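Cutting out caffeine after lunch: how it went

06/03/2026

I stopped drinking coffee after noon back in August, and a few people have asked me how it went, so I am writing it all down in one place. I am not a doctor and this is only what happened to me.

For years I drank four cups a day. The first was at breakfast, the second when I got to work, the third after lunch and the last somewhere between three and four in the afternoon. I never thought of it as a lot. Everyone in my office at Brukley drank about the same, and the machine was right next to my desk. I fell asleep fine most nights. The trouble was that I woke up at two or three in the morning and lay there for an hour, sometimes more, thinking about invoices.

I had tried other things first. I bought a new pillow, then a better pillow. I put the phone in the kitchen. I tried the tea that is supposed to make you sleepy, and all it did was get me up to use the bathroom. Elsa Ljungberg, who I used to share an office with, had given up afternoon coffee the year before and said it took her a couple of weeks to notice anything. I decided I could manage a couple of weeks.

The first few days

The first day was easy. The second day I had a headache that started behind my eyes at two in the afternoon and stayed until I went to bed. The third day was the same. I took something for it on the third day, and then I read the back of the packet and saw that it had caffeine in it. So I suppose the third day did not count.

By day six the headaches were gone. I was still tired in the afternoons, the kind of tired where you read the same email three times. I went for a walk at three each day when I would normally have gone to the machine. There is a loop around the Nilness building that takes 10 minutes if you don't stop. I still do that walk most days and I think it has done me as much good as anything else.

What I drank in its place

This was harder than I expected. I don't much like herbal tea and I don't want sugar in the afternoon. I went through a box of peppermint, which was all right, and a box of something with licorice in it, which I gave away. Decaf was the obvious choice, but the first two kinds I bought tasted like the water you get when you rinse out the pot.

The one I settled on is from Chettiar, a small shop on the way to the train. They sell decaf beans by the bag and will grind them for you. It costs more than the regular coffee I was buying, but I drink less of it, so the monthly bill is close to the same. I make it a bit stronger than the bag says. If you brew it at the normal strength it comes out thin.

I should mention that decaf still has a little caffeine in it. I have one cup at two o'clock and it doesn't seem to bother me. I tried having one after dinner and slept badly, but I had also eaten a lot of cheese, so I can't say which one did it. 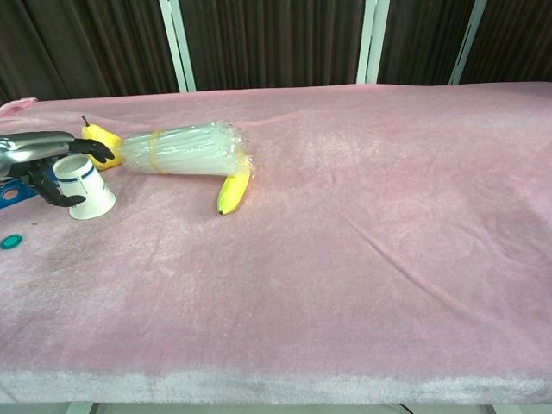 White paper cup, upside down, with a pear for the afternoon snack.

Fruit helped more than I would have guessed. Part of what I wanted at three o'clock was just something to have at my desk. A pear or an apple does that job. I used to eat a cookie with my coffee every day without thinking about it, and once the coffee went, the cookie mostly went too. I lost a few pounds over the winter, though I wasn't trying to.

The sleep part

It was the third week before I slept through a whole night. I remember it because I woke up and thought the clock was wrong. After that it was maybe four nights out of seven, and by the end of the second month it was nearly all of them. I still wake up now and then. Usually I go back to sleep inside some 10 minutes, and I can live with that.

I wrote down my bedtime and how I slept in a notebook for the first 46 days, then I got bored with it and stopped. Looking back through it, the bad nights were mostly ones where I'd had a late coffee at somebody's house, or had been up working past 11. There were a couple I couldn't explain at all.

The one place I still slip is on trips. I was in Kusow for work last month, the meeting ran until six, and there was a pot of regular coffee on the table the whole time. I had two cups. I was awake until almost three and then had to be up early for the train. It took me a couple of days to get straight again, which surprised me, because I used to drink that much every afternoon.

If you are going to try it, I would cut back one cup at a time. I dropped two at once and paid for it with the headaches. Elsa did hers over three weeks and says she never had one. Also check your painkillers.

I am keeping the two morning cups. I like them and I don't plan to give them up.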